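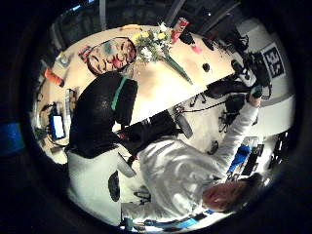 **huaranga_19** wrote (30th January):

I've got a handheld gripper that won't home right since I swapped the dock, and it's making me nuts. Setup is the usual one: black device on the dark stand, square black-and-white marker right next to it, cords looping down under the tabletop. I pick it up, it tracks great, I set it back and the zero has moved 2 mm. Every time! Lizeth Grajales (she had this station before me) used to run a full calibration each morning and I'd really like to get out of that. Anybody?

**skutlow** wrote:

Cords. It's always the cords. If they pull even a little when you let go, the thing settles crooked. Clip them to the table leg and leave a fat loop of slack, then try again before you touch any settings.

**Cristian_Palomino** wrote:

Gonna disagree with skutlow. Cable pull gives you a different error every time, and this one is the same 2 mm over and over. I'd look at the marker. Did you print it yourself? Mine came out small one time because the printer "helpfully" fit it to the page, and I chased that for most of June.

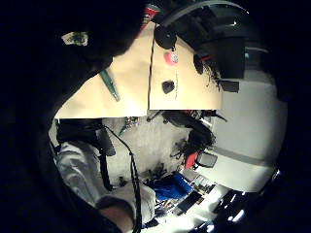
Also check how it's stuck down. Tape on the corners lets the middle bubble up, so I use spray glue on a stiff backing now and redo it every 500 cycles or so.

**skutlow** wrote:

500?? I'm at 532 on the same marker and it's fine. You're throwing paper away, man.

**huaranga_19** wrote:

OK so I did both (sorry, bad science). Clipped the cords first, no change. Then I put a ruler on the marker and yep, it's short on one side.

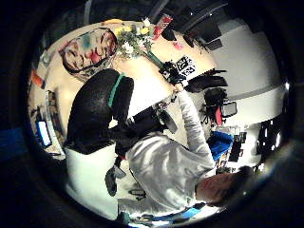 Reprinted at 100%, glued it flat, ran the Preketti homing routine and it came back to zero 19 times in a row. Leaving the clips on anyway.

**skutlow** wrote:

Fine, but the clips helped.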